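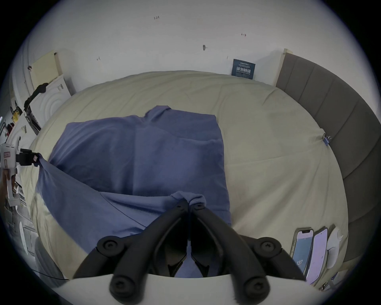
**Kobe Bakker**
*Script supervisor and writer of our Kids' Corner*

# Why do movies get filmed in the wrong order?

When I was a kid I thought movies were made the way you watch them. First they filmed the beginning, then the middle, then everybody went home after the ending. Nope! On the last movie I worked on, *Stollavetti*, we filmed the ending on the second morning. The actors had barely met, and there they were hugging goodbye forever.

So why the mix-up? Mostly it comes down to places. Say your story starts in a bakery, goes off on a big adventure, and then ends in the same bakery. You could film in the bakery, pack up all the lights and cables and sandwiches, go away for weeks, and then drag everything back again. Or you could film both bakery parts on the same day and be done with it. (Our bakery was in a town called Kovton, and it smelled so good that I could hardly think.)

Weather matters too, and so do actors' calendars. If the person playing Grandma is only free in May, then all of Grandma's scenes happen in May, even the one with the snow.

Before any filming starts, someone goes through the whole story and cuts it into scenes. *Stollavetti* had 235 of them. Then the scenes get shuffled around like a deck of cards until all the ones in the same place are sitting together. That new order is called the shooting schedule, and it changes all the time – usually right after I've printed it. 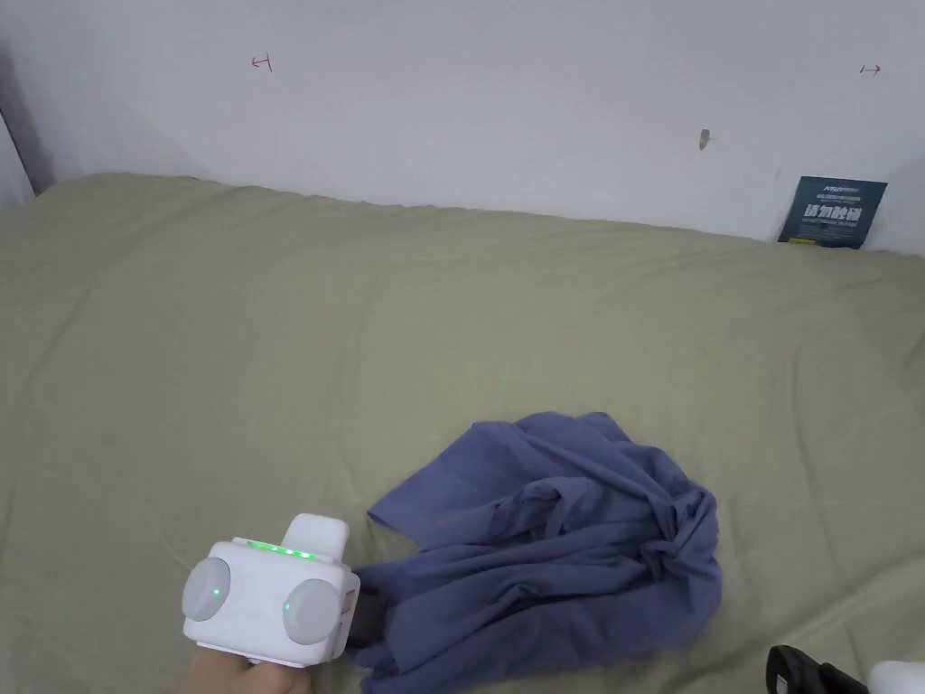

## So who keeps it all straight?

Me! Well, me and my helper, Arruda. A script supervisor watches every single shot and writes down the little things. Which hand was the cup in? Was the top button open or closed? Had she already taken a bite of the apple?

Matching those things up is called continuity (say it con-tin-NOO-ih-tee). If a boy walks out of a door with a muddy knee, he'd better have a muddy knee on the other side, even if we film the other side 4 weeks later.

I take a lot of reference photos to help me. By the end of *Stollavetti* I had 3246, and over half of them were of hair.

## Try it yourself

Write a tiny story with two places in it, like the kitchen and the yard. Film all the kitchen parts first, then all the yard parts, and put them in story order afterward. Ask a friend to watch it and look for mistakes. They'll find one – they always do, and I still miss some myself.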